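Folding Lessons

At Vesel Technical High School, the robotics club gave up ball launchers two years ago and took up laundry. The 15 students in the club meet at 3:30 in a former drafting room, where they are getting a pair of robot arms ready for the Sumgate Challenge in June.

The rules are short. A team gets 540 seconds to fold a set of clothes and stack them. Every piece must end up within the outline of a card, and a person may not touch the table once the clock starts.
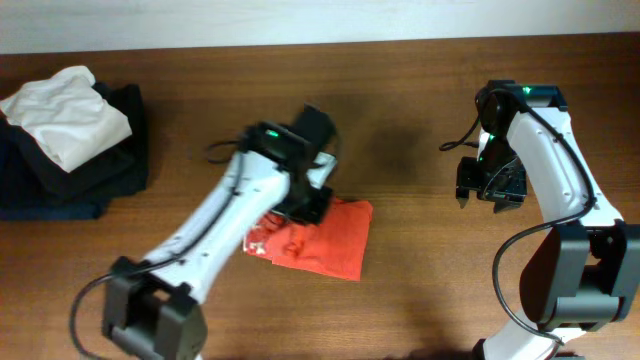 Two arms, one red-orange cloth and a dark stack topped with white.

Students teach the arms by guiding them through a fold and saving the motion. By spring break the club had saved 3,927 attempts, sorted by cloth and by fold. The failures are kept too, in a folder of their own.

Each gripper has its own small camera, and its view changes quickly when the arm swings. Fast moves leave streaks where the wood grain should be, so the programming group now caps the speed on long reaches.
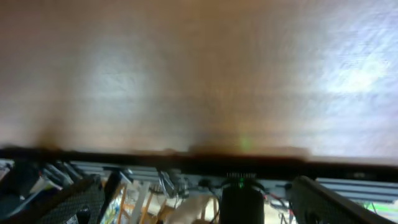
What Goes Wrong

Hems cause the most trouble. A gripper that comes in too high closes on air, and one that comes in too low presses into the table. Thick layers are easier to grab but harder to let go of neatly.
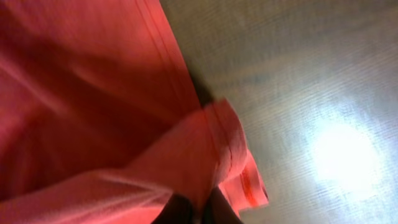
The club's answer is a program called Egan, written mostly by juniors, which picks a grasp point along an edge. It works on towels more than 60 percent of the time. Shirts are still well behind, and sleeves have been put off until after the qualifying round at Cledamo Hall.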